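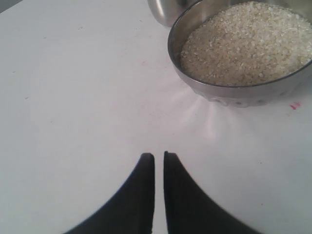 *The rice station at Daneshvar, with the gripper in front of the bowl.*

## Visit to the Daneshvar lab, Brambridge, 6 November 2019

Our group came to Brambridge by the early bus, 15 persons together, most of us from the maintenance side of Ustar. The purpose of the visit was to see how Daneshvar tests its robot arms for kitchen work. I was asked to write this report for the colleagues who stayed at home.

After coffee we were divided in two groups. My group went first to the rice station. The task looks simple on paper. The arm must take a steel scoop, fill it from a bowl of uncooked rice, carry it across the table and empty it into a second vessel. Before the start the bowl was almost full, and the table was a plain white one. The engineer told us that white is difficult for the camera when the ceiling lamps are on. Indeed there is a bright reflection on the table just below the bowl, and I would not like to be a camera that must look at it all day.

The first eight runs were good. The arm is slow, but it is very steady and it spilled almost nothing. In the ninth run the fingers closed on the handle of the scoop, lifted it, and then the arm stopped in the air. On the screen we could read "force limit exceeded". The engineer waited a moment and pressed the reset. This was the mistake, as she explained to us herself afterwards. With the reset the fingers opened, and the scoop fell down on the rim of the bowl. The noise was quite big and rice jumped over the floor until our shoes.

No person was hurt. We stood behind the yellow line, but I must say that the line is near to the table, and two colleagues had put their bags in front of it. After this the bags were moved to the corridor.

The demonstration was interrupted for 20 minutes. I found this the most useful part of the day, because we could hear how they search for a fault. The log showed that the force value had been drifting upward since the morning. The sensor comes from Pleltard and should be set to zero after each change of fingers. The fingers had been changed before our arrival and the step was forgotten. So the arm believed it was carrying much more than a scoop with rice.

The second problem is the reset itself. It should clear the error and keep the grip closed, until somebody opens it with a separate button. They knew about this already in March, and the change was on a list of 195 open points. Now it has been moved to the top. With rice it is only a matter of the broom, but the same program is used at the next station with hot soup.

In the afternoon we saw the soup station, with cold water in the pot for that day. It went without any stop.

For our own workshop I suggest to check two things: what our grippers do after a reset, and whether the zero setting is written in the checklist for changing tools. I looked in ours this morning and I did not find it there.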